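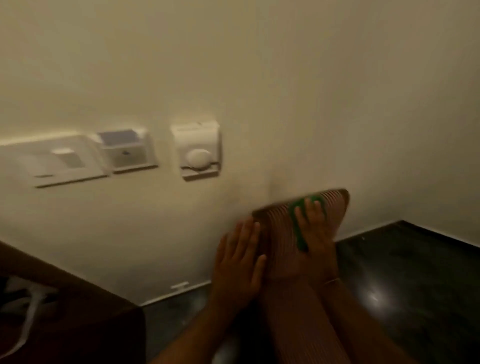 Hand scrub of a ribbed brown piece, green sponge, two hands.

Thread: Tray washer at the Clumham site, what happens to the hand scrub station

ridgeline_ops
We put in an Anunis tunnel washer in April for the flat plastic trays. Throughput on those is fine. Ribbed and woven pieces still go to hand scrub, as in the photo. Management now wants the manual hours cut from nine a day to two. Has anyone run ribbed stock through a tunnel unit and had it pass inspection?

pkessler
Depends on groove depth and jet angle. Fixed nozzles clean the face and leave the sides of the ridges. You need oscillating bars or a second pass turned 90 degrees. We do the second pass at Udosberg. Reject rate is acceptable, cycle time is not.

mopbucket9
Look at how the work is done by hand. One hand flat to steady the piece, the other pressing the sponge into the ridges. The person adjusts pressure all the time. A spray bar has one setting per program.

pkessler
Pressure is adjustable per zone on anything recent. That argument is ten years old.

mopbucket9
Per zone, yes. Per ridge, no. We logged 2337 ribbed pieces after our changeover and 639 came back for hand work. Those hours were still needed – they had just dropped off the schedule.

ridgeline_ops
That is over a quarter. Were the returns booked to the wash line or to inspection?

mopbucket9
Inspection. So the washer report looked clean and two inspectors were scrubbing between checks. Same pay grade on paper, different job.

z_tshabalala
Zodwa Tshabalala, shift lead at Mthembu. We had the same booking problem. Fix the cost code before you fix the machine. Also decide who loads. Our scrubbers became loaders, and the wrist complaints turned into shoulder complaints because the infeed was set too high. Lowering it took one afternoon once somebody asked them.

pkessler
Agree on the infeed height. Disagree that returns should stop anyone from cutting the station. Leave one position open and rotate it.

z_tshabalala
One position is fine if it is staffed. Ours was "as needed" and the backlog sat until the night shift.

ridgeline_ops
Proposal so far: second pass on ribbed stock, separate code for returns, one staffed scrub position per shift. I will ask for a trial before the hours are touched.

mopbucket9
Get the reject criteria in writing first. Ours changed halfway through.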